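Thread, weil ich seit 3 Stunden Küche ausräume und es irgendwem erzählen muss. Wer nur wegen der Katzenbilder folgt: heute leider Plastikdosen.

1/ Ausgangslage: Wir haben im November beschlossen, dass die Arbeitsplatte »wieder frei« wird. Wieder ist ein großes Wort. Ich wohne seit 11 Jahren hier und habe diese Platte noch nie am Stück gesehen.

2/ Bestandsaufnahme Oberschrank links: Deckel. Ausschließlich Deckel. Die zugehörigen Dosen sind vermutlich bei meiner Schwester, zusammen mit meiner guten Auflaufform und dem Fahrradschloss.

3/ Ich habe dann gemacht, was man in so einer Lage macht, und mir im Netz Ordnungssysteme angeschaut. Es gibt eines von Fokholm für 399 Euro. Dafür bekommt man Kästen. In die Kästen kommen kleinere Kästen. Ich habe den Tab geschlossen und mir ein Brot gemacht.

4/ Hausregel ab sofort: Alles, was auf dem Tisch steht, muss cremefarben sein oder essbar. Das klingt streng, lässt aber erstaunlich viel Gebäck zu.

5/ Zwischenstand Tisch, ich bin einigermaßen zufrieden:

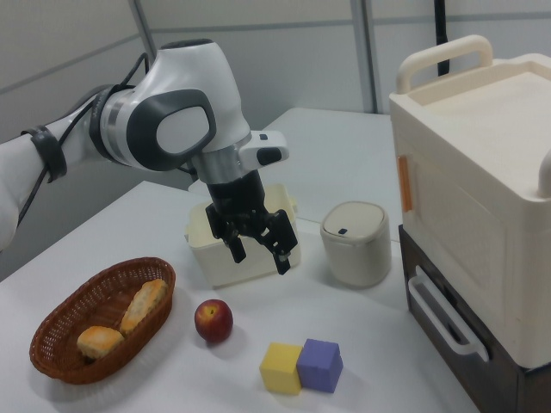 Kasten, Dose, Schränkchen. Und Proviant.

6/ Ja, das Schränkchen hat oben einen Tragegriff. Ich finde das großartig. Ein Möbel, das man im Streitfall einfach mitnehmen kann. Unten eine Schublade, vorne dieser orange Riegel, den ich inzwischen öfter auf- und zumache, als es der Inhalt rechtfertigt.

7/ Der Inhalt, falls jemand fragt: Teelichter, Gummiringe, die Bedienungsanleitung für einen Toaster, den wir nicht mehr haben. Im Haushaltsforum Zoltevcombe heißt so etwas »Kategorie Sonstiges«, und man soll sie vermeiden. Bei mir ist sie das tragende Konzept.

8/ Der offene Kasten ist für Dinge, die noch keinen Platz haben. Laut Plan leert man ihn jeden Abend. Ich gebe dem Plan etwa 2 Wochen.

9/ Zur Dose mit dem runden Deckel: Da kommt Zucker rein. Oder Salz. Die Entscheidung muss vor dem nächsten Kuchen fallen, der letzte war in dieser Hinsicht ein Lehrstück. Beschriften wäre möglich, aber das Etikettiergerät liegt in einem Karton, auf dem nichts steht.

10/ Zur Hausregel kamen schon Beschwerden aus der Familie: der gelbe und der lila Würfel seien weder cremefarben noch essbar. Stimmt. Sie sind aus Schaumstoff und haben Bestandsschutz. Jeder Versuch, sie wegzuräumen, endete bisher mit Tränen, teilweise meinen.

11/ Der Apfel dagegen ist regelkonform und verleiht dem Ganzen etwas Gesundes. Er liegt strategisch neben dem Korb, damit man auf dem Weg zum Gebäck wenigstens an ihm vorbeimuss. Erfolgsquote bisher: Der Apfel ist noch da.

12/ Den Korb wollte ich eigentlich aussortieren. Rotbraunes Geflecht, passt zu gar nichts. Dann habe ich probeweise zwei Stück Gebäck hineingelegt, und plötzlich sah es aus wie Frühstück in einer Pension. Der Korb bleibt.

13/ Noch offen: die Schublade unter dem Herd (Angst), das Gewürzregal (Kümmel von vor dem Umzug) und der Beutel mit den Beuteln. Für Letzteren nehme ich Hinweise entgegen, gern auch anonym.

14/ Nachtrag, halb elf abends: In dem offenen Kasten liegen jetzt ein Ladekabel, eine Socke und drei Deckel. Gute Nacht.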